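**December, bin picking, afternoon**

Moved to the Orkov grasp scorer this morning. Same divided bin as before, clamps back on at the top corners. The log now holds 2,345 attempts, of which 658 are with the new scorer.

Changed one thing only: the candidate list is cut to 10 per cycle and re-ranked after each failed grasp. After 3 failures on the same item the planner has to pick another target.

Transparent items still score low. Depth drops out on them and the planner goes for the floor next to the item.
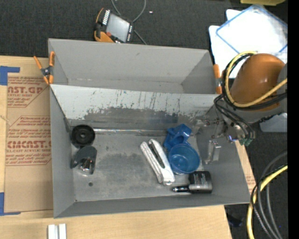 Hòa Tôn thinks the re-ranking hides the depth problem and wants the clear items scored separately before we compare anything with the Nokport runs. Will split the log tonight and rerun the table.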